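The Chair Problem
How a small shared workshop is teaching a secondhand humanoid to move the furniture

Elias Kassab keeps a notebook for the robot, and the first page says only "chair." He wrote that in June, when the group at Testbridge was still arguing over what a walking machine should learn first. Doors were suggested. So was carrying a toolbox.

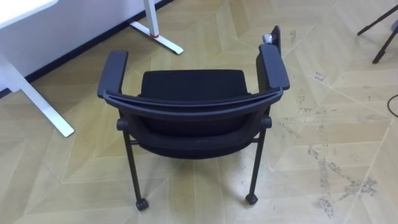
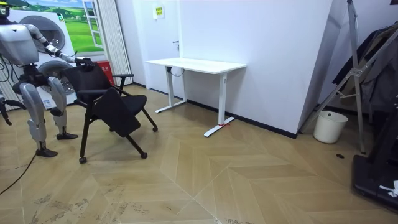
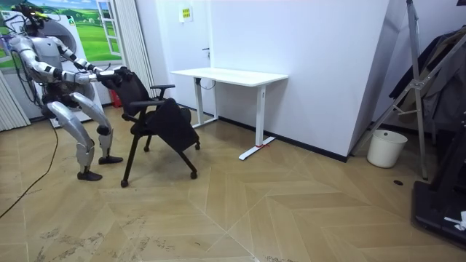
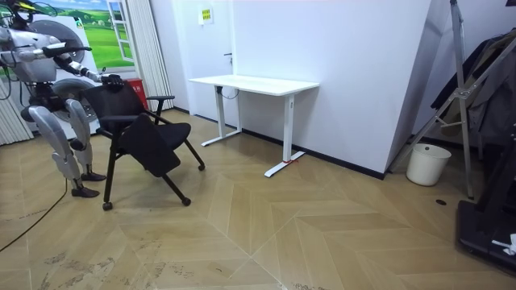 Testbridge is a shared workshop with 30 members, most of whom build small things: camera sliders, plant waterers, a bread slicer that took two years. Kassab, who repairs elevators for a living, wanted to try something larger. He and Ximeng Wei bought the humanoid with a damaged hip and spent the winter getting it to stand. Chairs came next, partly from irritation. The black one they practice with rolls on small casters, and it goes wherever it is pushed, including away from the robot. Wei likes it as a test for that reason. The hand has to close over the top of the backrest, and then the legs have to shift the weight of the body without shoving the chair off toward the desk.

"A heavy chair would be easier," Wei says. "It would stay where you left it."

The software splits the job into 5 stages, from finding the chair to letting it go. Finding it gave them the most trouble. Black upholstery returns very little detail to the depth sensor, and early on the program kept placing the backrest several inches too low. Ehsan Rana, who joined in the spring, rewrote that part over a few evenings. His version looks for the upper edge of the backrest first and works out the rest from there. The others call it Rana, to his annoyance.

The hip repair was Tormod Dalen's work. He machined two replacement brackets on the workshop mill, threw out the first pair, and made them again from thicker stock. The motor driver came from Lorell, a surplus dealer that sells by the crate. Including the crate, the group has spent $2,291 on parts beyond the price of the robot. Kassab pays for most of it and writes every receipt into the same notebook.

A session starts at 7 in the evening, after the woodworkers have gone. One person runs the laptop and another keeps a hand near the stop button. They try the same pull up to 30 times, changing one value between tries. Most of the failures are dull. The fingers close early, or the robot waits for a signal that never comes and has to be restarted.

Gaétan Ross, who looks after the building, has asked that the robot stay away from the stairs. Kassab agreed and moved the charging station to the far end of the room. He has also started a second page in the notebook. It says "table," with a question mark after it, and under that Wei has written "fix the left wrist first."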